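Kirik Tabletop Clutter Set

Simulated pick-and-place episodes for two-arm policies. Maintained by Keisha Wojcik and Otis Dvorak. Last revised 14th September.

Summary

The set holds 525 episodes of tabletop manipulation, generated in the Hrynyshyn simulator and driven by human operators through a pair of leader arms. Each episode covers one language instruction on one randomized layout. The intended use is imitation learning and offline evaluation of instruction following in clutter. It is not a benchmark, and no leaderboard is kept.

Contents of an episode

Each episode is a folder with the following files.

meta.json — instruction text, operator code, layout seed, success flag
states.npz — joint positions and gripper openings for both arms
actions.npz — commanded targets, same length as states
objects.json — asset name, scale and pose for every object at every step
cam_top, cam_left, cam_right — rendered color frames

Frames and states share one clock. If the renderer missed a step, the episode was thrown out and not padded.

Layouts

The asset library has 86 objects: household items, toys and a few pieces of furniture. A layout is drawn by seed. The sampler places large objects first, then fills in small ones with a minimum gap between footprints. Furniture behind the table is fixed within a layout family and does not count toward the object total. Lights are sampled separately, so the same layout seed can appear with different shadows. 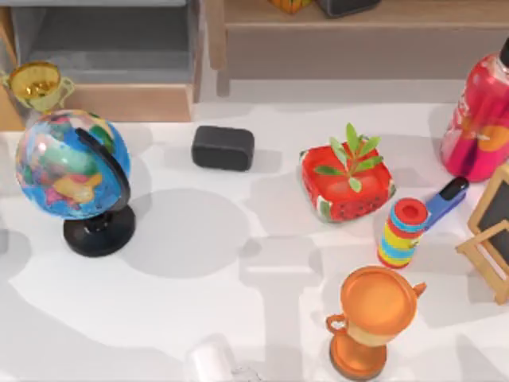 Instructions were written by Joana Salgado and Latrice Okafor after looking at the rendered start state, without access to the asset names. They were told to use the shortest phrase that picks out one object. Where a layout holds two of a kind, the phrase has to carry a color or a place: with a gold trophy cup by the cabinet and an orange one at the lower right, "pick up the trophy" is rejected at review and "pick up the orange trophy" passes. Phrases that depend on an object only partly in view are allowed, provided the top camera is not the only view that shows it.

Splits

train — 431 episodes
val — 17 episodes
test — 77 episodes

Splits are by layout seed. All lighting variants of a layout stay in the same split. Every asset in test also occurs in train; there is no held-out object split in this release.

Success flag

The flag is set by a script that compares the final object pose with the goal region. Loretta Dunleavy checked all flags in val and test by replay. Train flags are script output only and should be treated as noisy for thin or very small objects, where the contact model sometimes lets an item slide after release.

Known problems

Mirrored seeds: early layouts favor the right half of the table. The sampler was fixed in February, but the older episodes were kept.
Transparent materials render paler than intended against the white tabletop. Segmentation masks for these are correct, but color-based detectors do poorly.
Gripper opening is logged in simulator units in states.npz and as a fraction in actions.npz. The loader converts both to a fraction.

Loading

Install the fenero package, then:

from fenero import load_split
eps = load_split("kirik", "val")

Pass frames=False to skip image decoding.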